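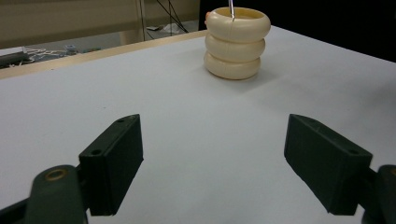 Gripper fingers and the ring stack at the two-handed bench.

Bench notes, Fri 7 June

The two-handed bench has been through its first full service since January. The work covered the hand-held grippers, the cables and the white work board. Baoshan Xu did the mechanical side and Anil Reddy checked the recordings afterward.

Fingers. Each dark green finger has two small holes, likely screw holes, in its top face. The screws on the left gripper had backed out far enough to let the tip move sideways under load. All of them were removed, cleaned and refitted with a small drop of low-strength threadlocker. Do not use the high-strength grade. It attacks the plastic, and the last pair of fingers was scrapped for that reason.

Pivots. The brass-colored ring at the arm pivot gets wiped with a dry cloth and nothing else. Oil collects dust and the arm starts to drag. If a pivot feels stiff after cleaning, put a tag on the gripper and hand it to Baoshan.

Opening width. With the trigger released, both fingers should stop at the same distance from center. Dirk Schwerdtfeger has written a short check into the Otavo start-up page: open and close 16 times, then compare the first and last readings. A difference of more than 2 counts means the zero has to be set again. The right gripper failed on the first try and passed after its return spring was reseated.
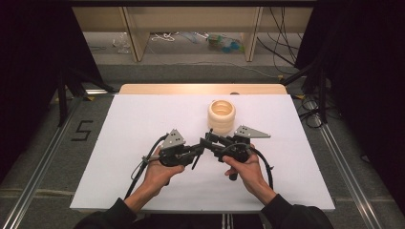

The check is done with both grippers held over the board, jaws angled inward, cables trailing from both grippers. A cable that runs under the wrist pulls on the connector and shows up as noise in the finger position. Anil found this in four of the older recordings – they have been marked and left out of the Dratham set.

The ring stack stays the standard test piece. It goes near the middle of the board, slightly toward the far side, and is put back there before every run. Wipe the board before the first run of the day; finger marks on white upset the tracking more than they should.

Still open: the spare connector kit, which Subbarao Chacko has on order, and a new label for the left charger. The next full service is due after 1000 cycles. Log cycles on the Alva sheet at the end of each shift, including short ones.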